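Report on a Visit to the Tunstall Antler and Hide Craft Fair

Purpose of the visit

Members of the Trudlow Hunting Heritage Association attended the Tunstall fair on June 22, 2023. The visit was arranged to assess whether a comparable event could be held in our own district, and to meet makers who work with antler, horn and hide supplied by licensed hunters.

The fairground and exhibitors

The fair occupied the curling rink and the adjoining agricultural hall. The organizers reported 70 registered exhibitors, 31 of them attending for the first time. Knife handles, buttons and lamp bases made from shed antler were the most common wares. Several stalls also carried tanned deer hide in natural and smoked finishes.

Duvutby, a workshop specializing in moose antler carving, gave two demonstrations during the morning. The carver explained how the dense outer layer is separated from the porous core, and recommended that pieces be stored in an unheated building for a full season before cutting. Dust extraction was in use throughout, and visitors in the front row were issued masks.

Provenance and permits

Each exhibitor was required to display a provenance card stating the species, the year of harvest and the licence or permit number. Tarek Fahmy, who oversees exhibitor registration, advised that incomplete cards had been the principal difficulty in earlier years. Applicants must now submit their cards with the stall fee of $500. Our delegation considered this a sound arrangement.

The sewing room

Tuluvik, a co-operative of hide and textile workers, offered instruction in hand stitching, lacing and the lining of game bags. Beginners were started on cloth before moving to hide, which does not forgive a misplaced needle hole.

White mesh with a light-grey cord run through a channel in the fabric.
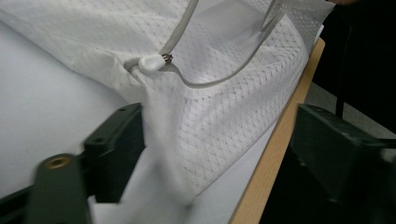
Recommendations

The delegation recommends that the Association adopt the provenance card in its present form and approach Duvutby regarding a demonstration in November. A decision on the venue should await a quotation for dust extraction. Members wishing to read the exhibitor rules may request a copy from the Trudlow office during regular hours.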